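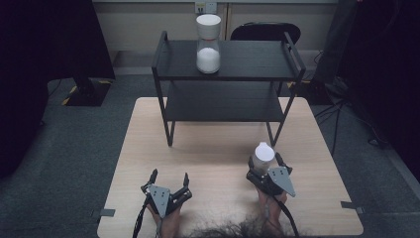

Two-tier shelf on a wooden table, with a white container on top.

Celebrity News, Week 6: Reading a Denial
Handout prepared by Neelam Tomar

Nishad, the singer, was said to owe a Stullville nightclub 3000 dollars for a cake. His publicist replied that he "respects all cakes." Please note that this answers a question no reporter had asked.

For June:
1. Find who first used "allegedly."
2. Mark every unnamed friend. Gossip has many.
3. Rewrite the story in 186 words, without "slammed."

Seema Shakya collects papers. She does not collect excuses.

14 shares | 2 comments

Related
Who Owns a Rumor?
Week 5: The Feud as Press Release

This site uses cookies. OK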